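Sweeping down a round belt table without making it worse

By Canan Karakaya, July 11, 2025

Most advice on cleaning accumulation tables was written by someone with a product to sell. I have read the leaflets. One told me to buy a foam kit for a green belt that had nothing on it but crumbs and stray pieces. Before you spend anything, try a dustpan, a soft hand brush and a bit of patience.

Start with the power. Switch off, lock out, and put the key in your own pocket. I don't trust a stop button on its own and I don't care what the sign says. If your table has rails or rollers feeding it, they get isolated too.

Then pick up the big stuff by hand. Stray pieces like to sit near the center hub, and if you go in with the brush first you will push them under something.
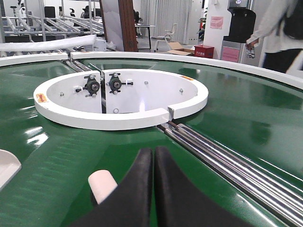
Do I need a special belt cleaner for this?

For loose debris, a dry brush and a plain dustpan will do. Save the cleaner for grease or spills, and check the belt maker's list before you pour anything on it.

Now the sweeping. The usual instruction is to start at the hub and work out to the rim. I tried that at the Tadton plant and spent the next half hour digging bits out of the rim. Work the other way on a raised-rim table: brush along the rim first, pull everything a hand's width in, then collect it on the open belt where you can see it.

Short strokes. Long ones look efficient and throw dust. 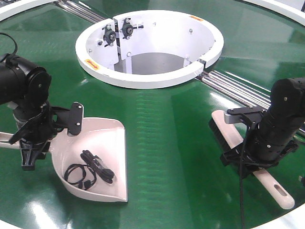
White dustpan, front edge toward the middle of the table.

Keep the lip of the pan flat. Ozan Uçar swears by tilting the handle up to "seal" the edge, and I have watched crumbs roll straight under his pan more than once. Flat and still, with the brush doing the moving, works better for me. Empty the pan away from the table. Tipping it over the hub to save a walk is how dirt gets near bearings.

As for pans, the Bestis catalog lists 11 of them. I have used two and could not tell you what the expensive one does better. Plastic is fine. What matters is that the front edge isn't chipped, so run a thumb along it now and then. 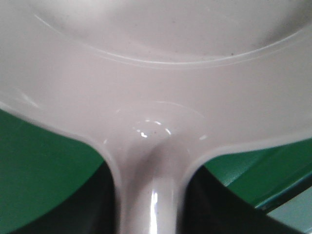 A rubber lip is the one extra I keep hearing about, and I'm not sold. It drags on a glossy belt, picks up grit and then needs cleaning itself. If yours came with one and you like it, keep it.

Rails come last. Wipe them with a dry cloth wrapped around two fingers, working away from the hub, and leave the bearings alone unless greasing them is your job. Check the warning labels while you're there. If you can't read one, order a new one.

Take your brush, cloth and pan off the table before you unlock it, then run the belt at its slowest speed for one full turn and look again.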